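3. Verification of Record Attempts

3.1 Evidence submitted with a claim 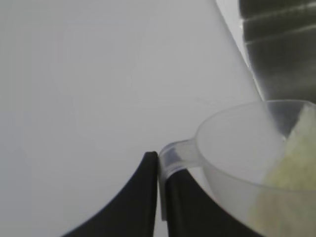 Claims for the longest, fastest and largest of anything depend on what the claimant sends in. We looked at 181 claims sent to Gutance, a registry of amateur records, up to 10 September 2018. Of these, 143 came with at least one witness statement and 100 had video of the whole attempt. A claim could have both, and many did.

Witness statements varied a great deal in length and detail. The shortest gave only a time and a signature. The longest described the course, the weather and the stopwatch used. Registry staff told us they prefer two short statements from people who stood at different points to one long one – a single witness can rarely see both the start and the finish.

3.2 Reasons for rejection

The registry turned down 66 claims. The most common reason was a measuring problem, such as a tape with no stated accuracy or a course that was not level. Next came gaps in the video. Very few claims were turned down on the grounds that the feat itself was unsafe.

Rules for timed events changed in February, when the registry began to require two independent watches. Claims from before that month were judged under the old rules, and Table 2 lists them separately.

Figure 1. Translucent measuring cup and two black gripper fingers.

3.3 Comparison with other registries

Tautahi and Sirico both publish their rules but not their rejected claims, so we could compare only the wording. Sirico asks for a surveyor on any distance over a mile. Tautahi leaves this to the claimant.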